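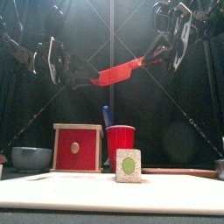

Hetbridge Saved Seed Records
README and data card
6 min read

Welcome! This is the full set of germination tests from the Hetbridge seed swap, typed up, cleaned and ready to use. It covers vegetable, herb and flower seed saved by home gardeners in Hetbridge, Caltby and the farms out toward Dandville. If you have ever found an old envelope marked "good beans" in a drawer and wondered if it was worth the bother, you are going to like it here.

The table holds 1,072 tests. Each row is one test of one envelope of seed, and 469 of those rows are beans, so if you love beans (I do, very much) you have come to the right place. There are 73 named varieties, several of which I have never seen in any catalog.

What's in the folder

tests.csv – the main table, one row per test
varieties.csv – variety names, other spellings and notes
growers.csv – grower codes and the general area they garden in, no names or addresses
scans/ – pages from the original notebooks
notes.txt – odds and ends that wouldn't fit in a column, and my favorite file by far

Columns in tests.csv

test_id: a plain running number. There are gaps where a test was entered twice and one copy was removed.
variety: the tidied name. Match it against varieties.csv.
name_as_written: exactly what was on the envelope, spelling and all. Please don't "fix" these! "Purpel Pole", "Aunt's long one" and "NOT the bush kind" are all real entries.
harvest_year: the year the seed was picked, if known.
test_month: month only. Most tests were run in February.
storage: one of jar, paper, tin, freezer, unknown.
sown: number of seeds in the test.
sprouted: number that had sprouted by the last check.
days_to_first: days until the first sprout showed. Blank if none did.
method: towel, tray or pot. See below.
grower: a code such as H12 or C04.
checked_by: initials of whoever did the last count.

Blank means unknown everywhere in the table. A zero is a real zero, and there are some sad ones, mostly parsnips.

How the tests were done

Towel tests came first. Seeds go on a damp paper towel, the towel is rolled up, and the roll stands in a covered jar out of direct sun. Counts were made in the evening, usually at 7 p.m., and a seed counts as sprouted once the root is as long as the seed is wide. That rule works beautifully for beans and peas and is a bit of a pain for lettuce, where you really want a magnifying glass and good light.

Tray tests use a bagged seed-starting mix with a thin cover of the same. A seed counts when green shows at the surface. This means tray numbers run lower than towel numbers for the same envelope, and you should not mix the two in one average. I did this in my first chart and was thrilled to discover that peppers had gotten worse overnight. They had not. I had switched methods.

Pot tests are rare and were used for squash, gourds and anything else with a big seed and a bad temper.

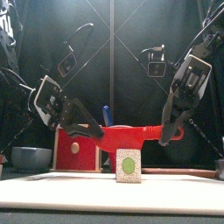

Red watering can, with a small red-fronted drawer cabinet and a gray bowl nearby.

Watering for trays and pots was left to the grower's judgment, and judgment varied. Joanne Kettle waters from below by setting the tray in a shallow pan, and Clive Kershaw goes over the top with a can and a light hand. Both get lovely results. There is no column for it, but where somebody wrote it down I have copied it into notes.txt with the test_id beside it.

Where the records came from

Joanne began the first notebook as a way to settle arguments over whose onions were too old to swap. Clive kept the second and third, and his handwriting improves a great deal once he finds a pencil he likes. Assunta Testa brought in her own cards from Caltby, which go back further than the swap does and include most of the basil and nearly all of the chicory. Her cards are a joy. She tested the same tomato every winter from the same original jar, so you can watch it slowly fade from one year to the next, and that single run of rows is the reason I wanted to do this project at all.

Yevdokiia Demchenko typed up the cards and caught more mistakes than I made, which is saying something. Mohsin Marwat wrote the script that matches variety names and talked me out of three separate file formats.

Known problems

Small tests. Plenty of people sowed ten seeds and called it good. Six out of ten and seven out of ten are the same result as far as I'm concerned, so please show the sown number with any percentage you quote.

Guessed years. Some envelopes had no date and the grower went by memory. These are marked with a g in the last column of tests.csv, and 60 rows carry the mark. Leave them out if you are looking at seed age.

Room temperature. We did not record it for most tests. Hetbridge kitchens in February are not all the same, and Clive's back porch is a climate of its own.

Who saves seed. People bring their best envelopes to a swap. Nothing in here tells you how the average forgotten packet will do.

Crossed squash. Names in the squash section are hopes. The seed may have sprouted perfectly well and then grown into something else entirely. Germination figures are fine, variety names are not to be trusted.

Good things to try with it

Plot sprouting against seed age for beans and then for onions, side by side. The difference is wonderful to see!

Compare jar with paper, but stick to one crop and one method. I started on this and ran out of winter.

Look at days_to_first as the seed gets older. I have a hunch that old seed slows down before it quits, and parsley looks especially promising. If you test it, please send me the chart, even a rough one.

Read name_as_written from top to bottom with a cup of coffee.

Things to avoid

Please don't use the table to decide whether a commercial packet is any good. All of it is home-saved seed. And please don't try to work out who the growers are from the area codes. A few of them live on very small roads.

Changes in this version

Split "broad bean" and "fava" back into one variety, which is a sentence I had to write twice before it made sense. What I mean is that they were two entries and now they are one.
Moved storage comments out of variety names.
Added the Caltby cards.
Fixed tray tests that had been entered with sown and sprouted the wrong way around, giving some truly heroic leeks.
Added the Hebden lettuce to varieties.csv under all four of its spellings.

Sharing and credit

Free to use, copy and change for any purpose. If you publish something, credit "Hetbridge Saved Seed Records" and say which version you used. If you find a mistake, write down the test_id and what you think it should say, and we'll check it against the scan. New tests are very welcome too – send the envelope name exactly as written, both counts, the method and the month, and leave blank anything you don't know.

Shares: 14
Comments: 9

Related
How to roll a towel test without losing the lettuce
Reading Clive's notebooks: a short guide to the abbreviations
Assunta's basil cards, scanned and typed
Swap day table labels (printable)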